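4.2 Bag opening, soft objects

Data for this task come from the Lotdale bench only, same gripper as in 4.1. 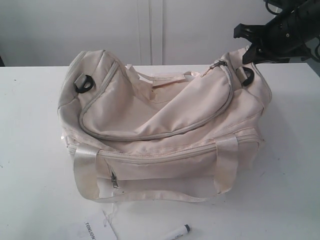
Figure 3. Duffel bag on the bench, gripper near the right D-ring.

We ran 613 trials in total, 408 with the Droltik policy, the rest with the Pakton baseline. Cap of 600 control steps per trial. Bag re-slumped by hand between trials, no fixed pose. Success = main zipper fully open, bag still on the table. Both policies see the same 2 camera views. Most failures came from the grasp on the pull tab, not the pull itself; soft fabric folds over the track and the finger closes on cloth. Slipping off the tab was the second most commmon. Handles in the way also hurt, see Du Plessis split in the appendix. Force limits unchanged from 4.1.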